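Selma Papadopoulos
2025-06-09

Thread on the back room, which I have been sorting out for a while now. A few people asked how it was going. Long one, so mute me if you don't care about tables.

The room is on the ground floor. Brick wall at one end, white tile floor, one door. It was a storeroom before we took the lease, and for a long time we kept using it as one. If something had no place, it went in there.

We moved in last November with two vans. By the end of that week you could open the door halfway. It stayed like that all winter.

First thing I did was take everything out and put it in the hallway. I don't recommend this if other people need the hallway. They were patient for one day and then they were not.

Things that came out: three fans, a rolled carpet, curtain rods, a box of cables, a second box of cables, paint from the previous tenant, and a lot of small stuff loose in bags. Buttons, fabric scraps, foam pieces, kids' party toys, rubber feet for chairs.

The big items took an afternoon. Keep, give away, dump. The paint had to go to the hazardous drop-off, and they only take it on certain mornings, so it sat by the door a while longer.

The small stuff took weeks. I would put it off, do one bag, and put it off again.

What made a difference was having a proper table. Before that I was sorting on the floor, on a sheet, and my knees had opinions about tile.

I looked at a Juvton folding one first. Fine for the price, but it bounced when you leaned on it. Returned it.

Ended up with a plain white rectangular table, secondhand, $80. Matte top. I wanted matte because there are ceiling lights in there and a glossy top throws them right back at you. The floor does enough of that already.

It has a small round hole in the top for cables. I didn't need one and I don't mind it. I have lost one bead down it so far.

Someone asked why white, won't it show marks. Yes, it shows marks. It also shows every tiny thing you drop on it, and I would rather wipe it down once a day than hunt for a screw on dark wood.

Placement. I tried it in the middle of the room and kept walking around it. Now it's up by the brick wall. There's enough clearance to get a broom in along the baseboard.

The brick was going to be painted. I bought the sample pots and everything. Then I washed it instead and left it. Some of the bricks are a lot darker than the ones next to them and I like it that way.

If you wash old brick: dry brush first, then a damp one. A Zeltik scrubbing brush did most of ours. Go easy on the mortar. I went too hard in one spot and had to sweep up sand.

The big gray unit on the left side stays. It's heavy, it has a smooth metal top, and moving it would mean taking the door off. So the table got lined up with it, and the corner nearly touches. I catch my hip there about once a week.

Now the trays. I started with a muffin tin from home, then shoe boxes, then a drawer organizer with twelve slots. The organizer was a mistake. With that many slots I spent my time deciding where a thing belonged and not putting it there.

What I use now is a light gray plastic tray with three compartments. One large rectangle, two round ones next to it. I found it on a closing-down table at Vukčević and paid almost nothing.

How it works for me: the big rectangle is for anything soft or crumpled. Scraps, foam, little toys. The round ones are for hard things. One is "have a use for it," the other is "ask somebody."

"Ask somebody" gets emptied every Friday. If no one claims it, out it goes. People have become much better at claiming things.

The tray sits toward the far side of the table, long way across. That leaves the near side clear. Tip out one handful at a time, not the whole bag. If you tip out the whole bag you'll just push it around.

Pick each piece up once. I know that's what every organizing book says. I read one of them and that was the part I kept.

I counted one bag out of curiosity. It had 397 pieces in it, and more than 55 were the same rubber foot. We don't own a chair they fit.

Speaking of chairs, the white plastic one stays too. It's from outside. It's not comfortable and that keeps the sessions short. I mostly stand anyway.

Floor is still not finished. There's a thin black cable running across the tile toward the table that wants clipping along the wall. I have the clips. They are in one of the bags, I think.

A few answers from the replies, so I don't have to type them all again.

Labels: masking tape and a marker, on the boxes only. I don't label the tray. Three compartments, you remember.

Cleaning the table: warm water, drop of dish soap, old T-shirt. Pencil comes off with an eraser. Ballpoint does not come off with anything I have tried.

Where the scraps end up: the Condance sewing group takes cotton and felt, any size bigger than a playing card. They don't want foam. If anyone knows who wants foam, please say.

Shelves: next. I want them on the side wall, not on the brick. I don't trust myself to drill into that mortar after what happened with the brush.

Lighting: the ceiling light is behind you when you stand at the table, so you end up working in your own shadow. A clamp lamp on the far side would fix it. On the list, after the shelves.

Total spent so far is the table, the brush, the tray, and a roll of tape. I also paid for the sample pots, which are now in the "ask somebody" pile. Two greens and an off-white. They're free if you can pick them up.
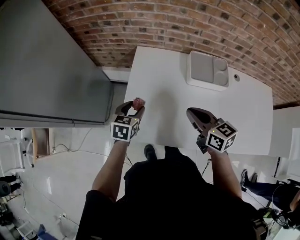

Photo: Selma Papadopoulos

Back room, sorting table by the brick wall. One small reddish-pink piece at a time, gray tray on the far side. Four bags to go, and then the cables.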